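Gradine opens its tea towel library

Saturday, April 7, 2018 – Gradine, the kitchen linen shop on Prirer Lane, will now lend tea towels to anyone with a party to cater and a drawer full of rags.

Borrowers can take up to 19 plain towels for 14 days, free of charge. Gravy is forgiven. Candle wax is not.

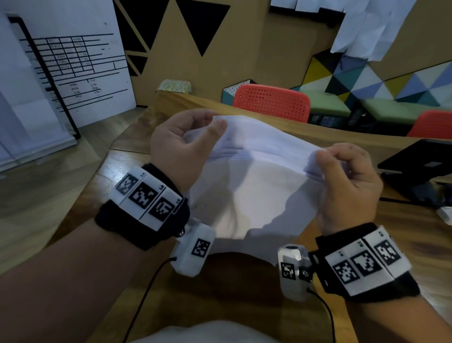 The shop tried the idea in February, when 100 towels went out and a respectable number came home – one of them ironed.

Loans start at 11 each morning. Bring your own bag.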